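Setting Up and Looking After the Drovar Hand-Held Gripper Pair

Applies to: Drovar grippers, left and right, with marker cubes and finger camera
Last revised: March 2026

This page covers the daily check, calibration, and finger pad replacement for the Drovar pair as used at the Clernham site. Allow 11 minutes for the daily check. Calibration is a separate job and is only needed when the check fails or a part has been changed.

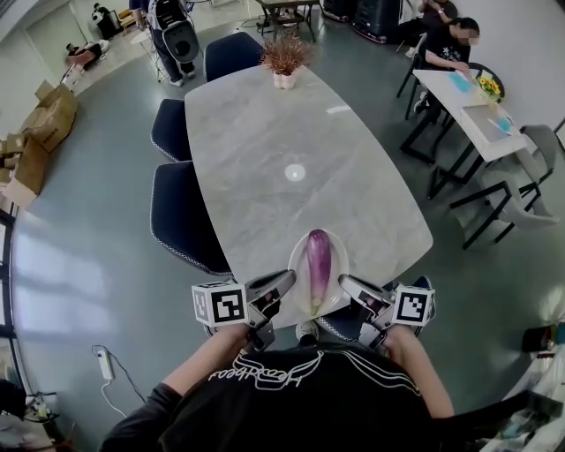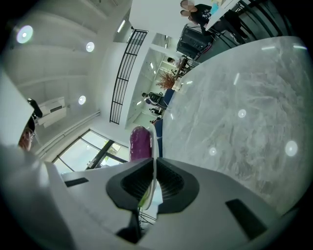
Keep the two grippers together as a matched set. The calibration file stores left and right as one record, and swapping in a gripper from another set will make the record wrong for both sides.

What you need

- 2 mm and 2.5 mm hex keys
- Lint-free cloth and isopropyl alcohol
- Flat calibration board
- Spare finger pads, one bag per gripper
- Laptop with the Kyei recorder installed

Daily check

1. Power off both grippers and unplug the cables at the recorder end.

2. Wipe the marker cubes with a dry cloth. Do not use alcohol on the printed faces. It lifts the ink at the corners of the squares, and a cube with damaged corners has to be replaced.

3. Hold each cube between thumb and finger and try to turn it. There should be no play. If it moves, tighten the base screw a quarter turn and mark the set for recalibration.

4. Clean the lens with a lint-free cloth and a little alcohol. Wipe from the center outward. Check the rim for dried residue, which shows up as a hazy arc in the wide view.

5. Close the fingers slowly by hand. They should meet evenly, with the same gap from base to tip. A gap that is wider at one end means a pad is seated crooked.

6. Look at the ribs on the inner face of each pad. Replace both pads on a gripper if any rib is torn or polished flat.

7. Reconnect, start the recorder, and open the live view. Confirm that left and right are not reversed. Both fingertips must be in view when the jaws are fully open.

8. Open and close each gripper five times and watch the width reading. Fully closed must read zero to within 1 mm. If it does not, run the zero routine below.

Zero routine

Select Width > Zero in the recorder. Close the jaws with light pressure and hold until the counter stops at 1000 samples. Release, then repeat for the other side. Squeezing hard compresses the pads and gives a false zero, so that every later width reads too large.

Full calibration

Place the board on a flat table under even light. Glare is the usual cause of a failed run on a polished top, so move the board clear of any bright reflections or lay a matte sheet under the part of the table you are using.

1. Select Calibrate > Pair and enter the set number from the label. Leading zeros are required. Set 153 is entered as 0153.

2. Move the left gripper slowly over the board at three heights. Tilt it at each height. The progress bar only advances when the image is sharp.

3. Repeat with the right gripper.

4. Hold both grippers still, with all cubes in view of the head camera, until the tone sounds.

5. Save. The old file is kept with a January or later date stamp in the archive folder. Do not delete it until the new one has passed a test recording.

Error 509 means the head camera lost a cube during step 4. Check for a sleeve or cable across the marker and run step 4 again. The earlier steps do not need to be repeated.

Replacing finger pads

Remove the two 2 mm screws at the base of the pad and slide the pad forward off the finger. Clean the finger face with alcohol and let it dry. Slide the new pad on until it stops, then fit both screws loosely. Close the jaws so the pads line up against each other, and tighten the screws with the jaws closed. Run the zero routine afterward. Full calibration is not needed for a pad change alone.

Test recording

Pick up one smooth object and one soft object, set each back down, and play the file back. Check the width trace for dropouts and confirm that the cube outlines stay locked in the head view. If the trace steps instead of sloping, reseat the cable at the gripper end and record again.

Storage

Store the pair in the Flemthorpe case with jaws open and lens caps on. Coil the cables loosely beside the grippers. Do not wrap them around the cubes.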